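Vanora: Laying Out Small Parts by Outline
Student project report, Design and Technology
Trinh Kim, Grarnmont College

1. What the project is

Vanora is a flat layout that shows where small parts go by outline alone. You get a shape drawn on a white surface, you find the part that belongs on it, and you put it there. No words, no numbers, no arrows. I started it in October after watching my cousin Hà sort a flat-pack hardware bag on the carpet (it took her all evening!) and I have been hooked on the problem ever since.

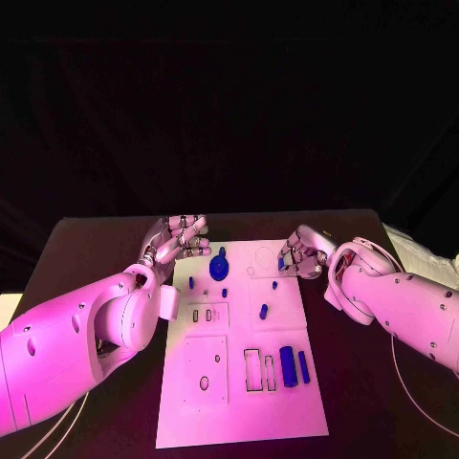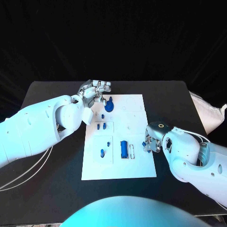
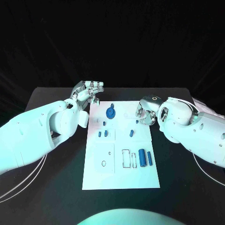

Figures 1 to 3. The outline layout on the dark tabletop with small blue parts, under magenta light in Figure 1.

2. Choosing the shapes

My first drawings had far too much going on. I had hatching, little shadows and a border round everything, and people kept staring at the border. The version I like best keeps to thin dark lines: circles, an oval, squares and narrow upright rectangles. The circles come in more than one size, and I wondered if that would cause mix-ups. It did, but only between sizes that were very close, so I pushed them further apart and the problem nearly vanished.

The larger square areas group things together. In Figure 2 you can see pegs sitting side by side in one of them, and I'm really pleased with how clearly a pair like that reads. Your eye goes to the group first and then to the places inside it. In Figure 3 the lower square area has nothing on its outlines yet, so the small circle and the oval show up well.

3. Colour and background

Blue was the easy choice for the parts. I tried yellow ones on my desk at home and they looked lovely in daylight and hopeless under a warm bulb. Blue on white is strong, and a dark tabletop makes the edge of the white area stand out too, so you always know where the layout stops. That part was luck. The Plistlow room has dark tables and I only noticed how much they helped once I tried the same thing on a pale bench in the library and kept losing the corners.

Then there was the coloured light. Under magenta the white goes pink, as in Figure 1, and I was worried the outlines would go with it. They hold up beautifully. The black lines stay black enough to follow, and a big thin circle is as easy to find as it is in ordinary light. What does suffer is the small grey stuff, and I wouldn't use grey parts again if I had the choice.

4. Testing with people

I asked 20 people from my year to place parts on the layout, 20 placements each. One placement had to be thrown out when the fire bell went, which leaves 399. Of those, 169 were done under magenta light and the rest under the ordinary ceiling lights. I wrote down each mistake as it happened, along with anything people said out loud.

Three things came up again and again:

Pegs that look alike from above get swapped, even when their heights are different.
A part lying on its side slows people down, as they stop to work out if it's meant to be that way.
The big round part always gets placed first. Everyone loves it.

I expected the magenta group to be a lot slower and they weren't. A few people even asked for the pink light back afterwards. I didn't time them with anything better than my phone, so please treat this as a good hint for the next student and not as a proper result.

5. What I would change

A top-down outline says nothing about height, and that is the biggest gap in the design. I'd like to try a small side view beside each circle, very plain, and see if the swaps go away. I'd also make the outlines a hair wider than the parts. Mine fitted so snugly that once a peg was standing on its circle you couldn't see the line at all, and people second-guessed themselves.

The word limit for this report is 2000 and I have left plenty unused, so the sketches and mistake sheets are in the appendix folder. Hà has asked for a copy of the layout for her next bookshelf and I'm drawing it up for her now.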